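Afroza Rathnayake
29/11/2022

Okay friends, a thread about moving the bedroom before anything else, because so many of you asked how we're getting on at the new place in Trarthorpe (thank you for all the kind messages, I am getting to them slowly, with tea).

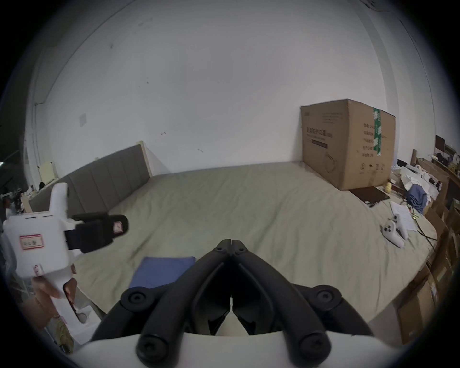 The bed is my favorite place to sort things when we move house, and I will defend it to anybody. Floors are hard on the knees and tables fill up with keys and mail, but a big bed gives you a whole field to work in! So the grey-green sheet went on first, wrinkles and all, and I have no plans to iron it, and then up came the big brown box with the green-and-white patterned tape. I do love a patterned tape. At our last move everything was sealed with the plain kind and I spent a whole evening opening saucepans when I wanted pillowcases.

So the rule in this house now is that patterned tape means bedroom. Anjana Gamage taught me that when she moved to Jidell, and she had a different tape for every room, even the hall closet. I have managed two. The other one is for the kitchen, and Dinesh used the last of it on his shoes.

Next, towels. I fold mine in half the long way, then in half again, then into thirds, and they sit nicely on a narrow shelf. The navy blue one is the first out for this room, folded and lying flat on the bed, and it's older than my marriage. It has been to the beach in April with no sun whatsoever and it has dried two dogs. New towels never seem to drink up the water in the same way, do they?

A few of you asked about the headboard, the grey one with the stitching running up and down. It came with us from the old apartment and I was so worried about the stairs! Emrys Skyrme from next door took one end and Dinesh took the other, and I stood at the bottom saying "careful" in a very helpful voice. Four trips up and down for the whole bed, and then a long sit on the doorstep.

If you have the same sort of channels in yours, please do run the soft brush of the vacuum along them before you put the bed back together. It's so much easier when you can get at both ends. I used to go at mine with a damp cloth and all I did was push the dust further in.

Also on styrofoam, as there is always more of it than you think. Our pickup won't take it, so I keep the pieces with the rounded cut-outs for packing ornaments in and drop the rest at the depot. Baiba Grigaitė told me she starts seeds in hers on the windowsill, which I'm going to try in spring. Baiba, if you're reading, please send me the list of what grew!

Still to do in the bedroom: curtains (too short, of course), the lamp, and finding the bag with the screws for the bedside drawers. I know I put it somewhere sensible. Dinesh has been told not to say anything.

Kitchen thread later in the week if I can find the kettle lid. Tell me how you fold your towels in the meantime, I really do want to know.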